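Speaker notes: club evening talk, 24 May 2023
Choosing a first air rifle (and not regretting it by April)

Slide 1. Hello and thanks

Say hello, thank the Bergeron range for having us, point out the tea. Ask for a show of hands: who already owns an air rifle, and who's here because somebody else in the house does?

I bought my first one far too quickly. It was a Hurkance, second-hand, lovely walnut stock, and it weighed so much that I could hold it on the target for the length of one breath and then my arms gave up. I kept it for two years out of stubbornness! So tonight is mostly me trying to save you from doing the same.

Slide 2. Springer or pre-charged?

Keep this bit short, people always ask afterwards anyway. A spring gun is simple: you cock it, you shoot it, no bottle, no pump, no gauge to watch. It does jump about, though, and you have to learn to let it. Rest it lightly on an open hand and don't grip hard.

A pre-charged rifle hardly moves at all, so it flatters you. But you'll need a way to fill it, and that's where the money goes. Mention the hand pump. Mention my knees.
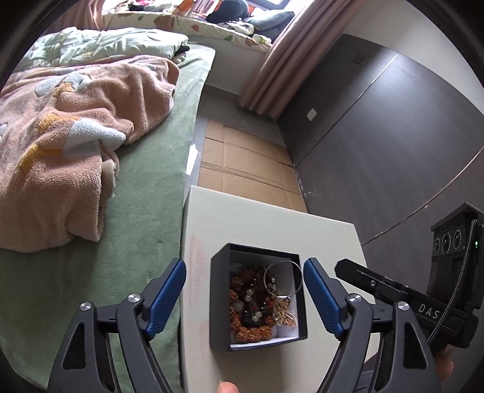
Slide 3. Fit before looks

Ask for a volunteer here. Get them to shut their eyes, bring the unloaded rifle up to the shoulder, then open them again. If they're looking straight through the scope, it fits. If they're craning their neck like a goose, it doesn't, and no amount of fancy engraving is going to fix that.

The Skelell club rifle has an adjustable cheek piece, so use that one for the demo. (Show it clear first, and say out loud that I'm doing it.)

Slide 4. The law, quickly

In England the usual limit for an air rifle without a certificate is 12 foot-pounds. Scotland has its own certificate, so anyone thinking of travelling should look that up before they pack the car. Store it where children can't get at it. Say this one twice.

Slide 5. Pellets

My favourite slide, don't gabble! Barrels are fussy. Mine hates the expensive Mekis pellets and adores the cheap ones, and I've got no idea why. Buy a few small tins, shoot five-shot groups on paper from a rest, write down what each one did, and only then buy in bulk. 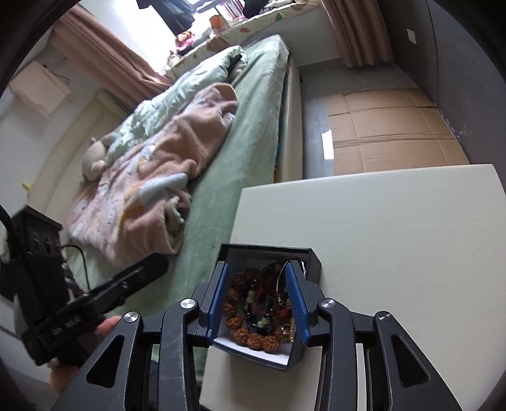

I got through 3518 pellets last year, going by my notebook, and I'd say the first 1000 taught me the most. Pass the notebook round if there's time. Ignore the tea stains.

Slide 6. Looking after it

Wipe the metal down with a lightly oiled cloth after handling. Don't put ordinary oil down a spring gun's barrel. Check the scope screws now and then, and go gently with them.

Questions, then over to the range for anyone who wants a go. Eye protection is in the tub by the door.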